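Evaluation of the Nerix Two-Arm Sorting Kit for Small Electronics Recovery

Project report, Automation Lab course
Group members: Linnea Kristiansen, Crescencio Cabello, Folke Engebretsen
Supervisor: Siv Nyberg
Submitted Aug 12, 2025

1. Background

Lurnau is a repair and reuse shop that takes in broken household electronics. Parts that can be used again are pulled out by hand and sorted into bins. The shop asked our department whether a low-cost robot kit could take over part of the sorting. Our group was given one kit, the Nerix two-arm tabletop set, and one term to find out.

The kit is sold by Indard as a package for schools and small workshops. It includes two arms with parallel grippers, a fixed camera with a mount, a control box, and software for recording and replaying tasks. The buyer supplies the table, the bins and a computer. We did not compare it with other kits, as we only had access to this one.

2. Questions

We wanted to know how long the kit takes to set up for people with no robot training, which kinds of parts it can pick up, and whether the software is good enough for shop staff to change a task on their own.

3. Setup

The printed guide covers the mechanical assembly well. Mounting the arms and running the first calibration took us one afternoon. The camera mount was harder, because the clamp slips if the table edge is rounded. We fixed this with a strip of rubber.

The software lists a working area of 600 mm by 500 mm for each arm. In practice the corners are hard to use, since the wrist has to tilt and the fingers no longer come straight down. We moved the bins inward twice before we were satisfied.

Our layout has four bins and one steel tray. The bins hold the sorted parts, and the tray is the shared spot that both arms can reach. Three of the bins have a label written along the rim in marker. We had planned to print labels, but we changed the categories so often that handwriting was easier.

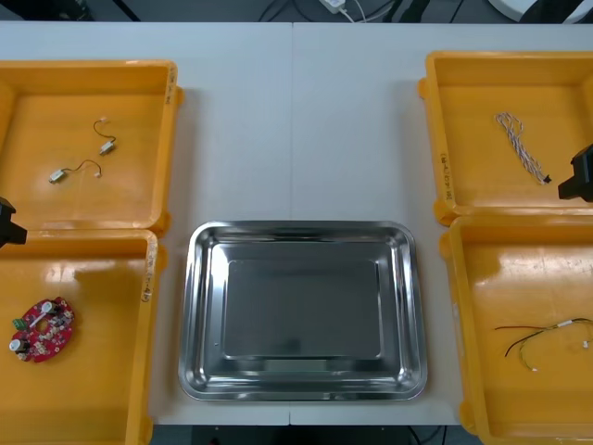 The left arm serves the two bins on its side and the right arm serves the other two. Keeping the sides apart made programming simpler, as the arms only have to take turns at the tray. The software has a setting called shared zone for this. It stops one arm until the other has left, and it worked every time we tested it.

4. Test method

A test run consisted of 30 picks. Before each run, one of us placed the parts by hand in a new arrangement. A pick counted as good if the part was lifted, carried and released in the correct place without help. We used three groups of parts: circuit boards, small components with a lead and plug, and loose wires or cables.

We did all runs with the ceiling lights on. An early trial with a desk lamp gave strong reflections from the steel tray, and the camera lost track of parts lying in it. Turning the lamp off solved most of the problem.

5. Results

Circuit boards were the easiest group. The fingers can take hold of the edge of a board, and a board keeps its shape when lifted. Most failed picks came from the gripper closing on a tall component instead of the edge.

Components with leads were less reliable. The arm did well when it gripped the body of the part. When it gripped the lead, the part swung and sometimes landed on the rim of a bin.

Loose wires were the weakest group. In the first run we got 56 percent good picks, and later runs were not clearly better. Thin wires slide between the fingertips, and a bundle often comes up together when only one strand is wanted. A twisted cable is easier to hold than separate wires, but it can catch on other parts. Softer fingertips might help. Indard sells a set, but it did not arrive in time for our tests.

6. Ease of use

Arvid Amundsen from Lurnau came in to try the software. He had not used a robot before. With the guide open beside him he recorded a simple move from the tray to a bin and replayed it. He could not work out how to change the drop point afterward without recording the whole move again. We had the same trouble in our first week. The function exists, but it is placed under a menu called Frames, and the guide does not mention it.

The error messages are also short. "Plan failed" can mean that the target is out of reach, that the other arm is in the way, or that the camera has lost the part.

7. Recommendation

We recommend the kit for teaching and for sorting circuit boards. We do not recommend it to Lurnau for loose wires in its present form. If the shop goes ahead, it should begin with boards only and leave the wires to staff.

The kit stays in the lab until November, and the next group can use our bin layout and saved tasks. They are in the project folder together with the run sheets. The rubber strip for the camera clamp is in the top drawer under the control box.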